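June 2, 2019

Finally made the dumplings! Radomír Tichý has been on at me since November to try his gran's recipe, the potato ones with sheep's cheese and bacon, and I kept putting it off as I was scared of the dough. You grate the potatoes raw, mix in flour and an egg, then scrape little bits off a board into boiling water. Mine came out all shapes and sizes, one as big as a plum, but they floated and that's what counts.

The cheese was the hard part. Murnen had none, so I walked down to the deli in Aklow and paid far too much for a tub of something close - salty, crumbly, a bit sour. Lovely on toast too (I checked, twice).

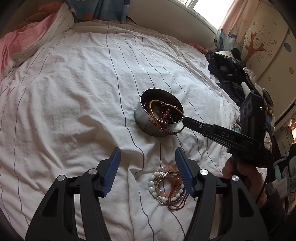

I fried the bacon slowly and poured all the fat over the top, which felt wicked. Next time I'll grate the potatoes finer and squeeze them out a bit, and I want a proper sharp sauerkraut on the side. Rang Radomír to tell him and he only asked if I'd salted the water. I hadn't. Two bowls left in the fridge for tomorrow's lunch.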